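hattar-cloth: a small README

Hi! If you've landed in this folder you probably want the fabric handling side of Hattar, the bit that takes hand-held gripper recordings and turns them into something a planner can learn from. I wrote most of it in the evenings, so the style wanders a bit. Sorry in advance for the variable names in the older files.

What's in the folder

slice.py cuts a long recording into short episodes. Each one comes out 12 seconds long unless you pass --length.
track.py works out where the gripper was, from the wrist camera and the motion sensor together.
width.py reads how far open the fingers are in every picture.
check.py flags episodes you probably don't want (blurry ones, ones where tracking dropped out, ones where the fingers never close).
planner/ is the Dristby planner with my changes on top. Leave the config names alone, the loader looks for them by name.

The set itself is 186 episodes of cloth work: cushions, covers, draped things, folded panels with printed borders. I went for fabric because our rigid object planner was already decent and I wanted something that would properly annoy it. It did! Patterned cloth is lovely for tracking, by the way. Big white lettering on red gives the feature matcher loads to hold on to, while plain black cloth gives it next to nothing, so the tracker leans on whatever is around the edges. 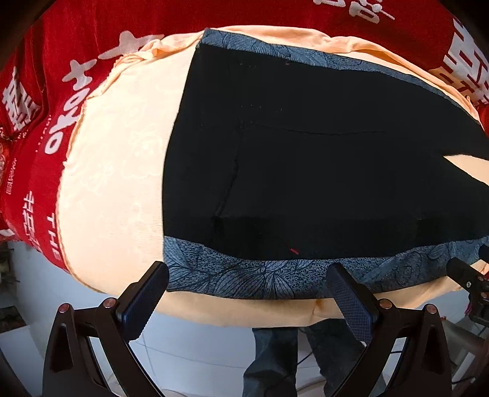

Can I train on this without running the tracker again?

The poses are already saved next to each episode, so you only need track.py if you change the camera settings or add recordings of your own.

Getting it going is fairly painless. Install the requirements, copy settings.sample to settings.local, point data_root at wherever you unpacked things, then run check.py first. It prints one line per episode and writes a file called keep.txt, and everything after that reads keep.txt. If you skip it the loader falls over with a very unhelpful message about a missing index — I keep meaning to fix that.

Things that still bother me

The planner likes to aim for the middle of a dark panel when it ought to go for the border. Turning the crop size up to 200 helps a bit, though training slows down. I also haven't got a good answer for soft things that bulge, where the depth guess goes wobbly near the curve. Vistari's depth model did better than mine there, and the adapter for it is in extras/ if you fancy a go.

Training is set to 100 passes. You can stop sooner if the loss has gone flat.

Changes

2023-07-07: split the Skolmont loader into its own file, fixed the finger width being saved the wrong way round, and removed two settings that did nothing at all.

If something breaks, open an issue and paste in the whole log, please, including the boring part at the top with the versions.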